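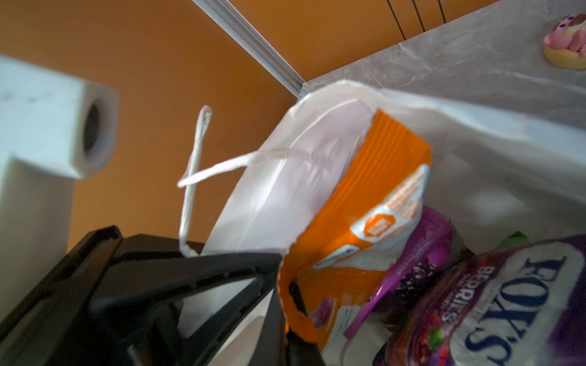 A ordem das faixas é a primeira decisão que o público de um álbum recebe e, muitas vezes, a última que a banda toma. Neste capítulo estudamos o alinhamento: como se escolhe, como se corrige e como muda conforme o suporte. Muitos estudantes pensam que basta juntar boas canções. O resultado parece-se com um saco de plástico branco cheio de snacks embalados, no qual se mete a mão e se tira o que vier. Um álbum pode ser ouvido assim, mas convém que a banda o tenha composto de outra maneira.

Capítulo anterior | Índice | Capítulo seguinte | Glossário

5.1 O caso Clamotis

Os Clamotis são um quarteto de pop juvenil que gravou o seu primeiro disco no estúdio Orozco, para a editora Pallari. As sessões duraram 153 horas e o disco ficou com 40 minutos. Na primeira versão do alinhamento, as três canções mais rápidas estavam juntas no início, e a única balada fechava o lado A.

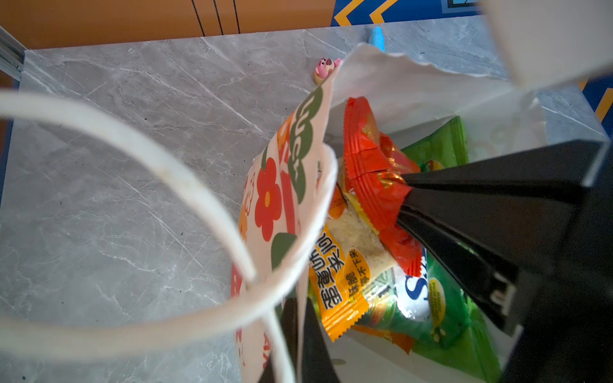
A editora pediu uma segunda versão, com a balada na quarta posição. A canção anterior tem 117 batidas por minuto e termina num acorde suspenso, de modo que a entrada lenta do piano é recebida como um repouso. A banda aceitou a mudança em outubro, com uma condição: a faixa de abertura não seria tocada.

A primeira edição teve 2.269 exemplares em vinil. Para o vinil foi preciso ainda equilibrar a duração dos dois lados, questão que trataremos em 5.3. Na edição digital, este limite não existe, e por isso a Pallari acrescentou ali uma versão acústica.

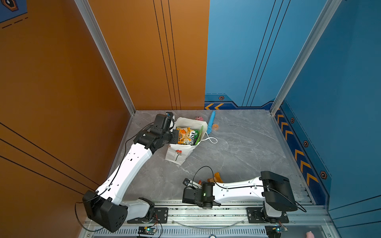 5.2 A faixa de abertura

Chamamos faixa de abertura à canção que apresenta o som geral do disco. Ela pode coincidir com o single, mas não é obrigatório. No segundo álbum dos Waten, por exemplo, o single aparece só na quinta posição, depois de uma introdução instrumental e de três canções em tom menor.

Este sítio utiliza cookies para melhorar a sua leitura. Aceitar | Recusar | Saber mais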